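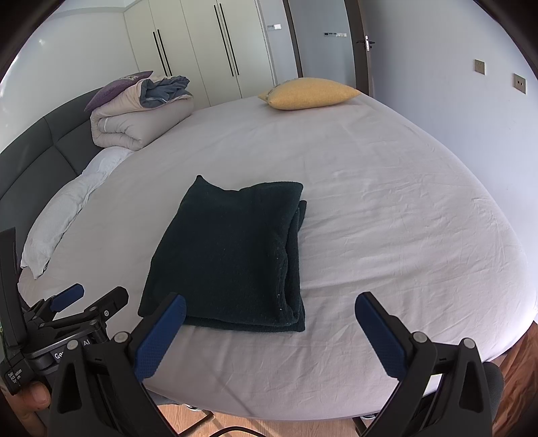

Questions from guests, Narkley guest rooms

I have collected the questions which guests write to me most often. If yours is missing, please send a message and I will answer the same evening.

**When can I check in?**

From 3 pm. If your bus arrives earlier, you may leave the bags in the hallway cupboard from 11 am. Please tell me one day before, so I can be at home to open it.

**How do I get to the house from the station?**

Take bus 71 in the direction of Burnik and get off at the stop after the bridge. Then you walk 500 metres uphill. The driver doesn't announce the stop, so it is better to watch for the bridge. With a heavy suitcase I would recommend a taxi.

**Are sheets and towels included?**

Yes, for every guest. For stays longer than one week I change them in the middle of the stay. Please don't use the bath towels for removing make-up or hair colour; there are old cloths under the sink for this.

**Do the towels come in other colours?**

No. I bought dark ones and I am satisfied with them.

**Can I use the kitchen?**

Of course. The kitchen is shared between the three rooms. The upper shelf of the fridge belongs to the Huỳnh room, the middle one to the Citum room, and the lower one is for the small room at the back. Please label your food with your name. The oven is slow and needs 20 minutes to heat up.

**Is there parking?**

On the street it is free after 6 pm. During the day you need a permit, and I have only one to lend. Who asks first, gets it.

**What does the deposit cost?**

There is no deposit for short stays. If you stay for a month or more, it is $600, and I return it by bank transfer after you give back the keys. A lost key costs $54, which is the price of the locksmith.

**May I bring my dog?**

I am sorry, no. My neighbour's cat is in the garden every day and she is not friendly.

**Are you open in winter?**

The back room closes after September, as it has no proper heating. The other two can be booked all year.

**Whom do I contact if something is broken?**

Write to me, Ánh Hà, or knock at the ground floor door until 9 pm. After this time please call only if it is about water, keys or electricity. The phone number is on the card inside your wardrobe door.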